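4.2 Dusting large-leaved corridor plants

Applies to floor-standing planters at the Bellamy and Stisthorpe sites.

1. Fold a soft cloth and dampen it with 200 ml of plain water. Do not use leaf shine.
2. Start with the lowest leaves. Support each leaf from underneath and wipe from stalk to tip.

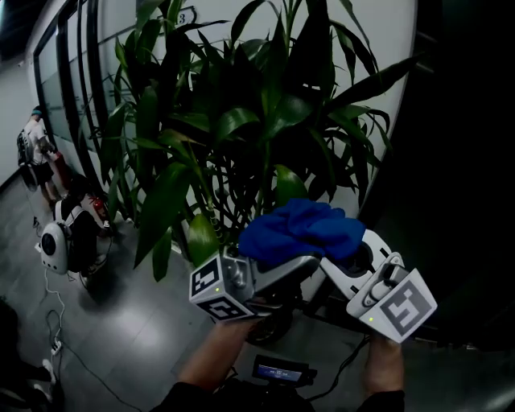 3. Rinse the cloth when it leaves streaks. Change the water after each plant.
4. Wipe the planter rim last.

Note: Turn the planter a quarter turn after cleaning. Drooping leaves must not block the walkway.

CAUTION: Drips make floor tile slippery. Dry the floor before leaving.

Report damaged stalks to Min-kyu Koo.

2 Comments | Shares 100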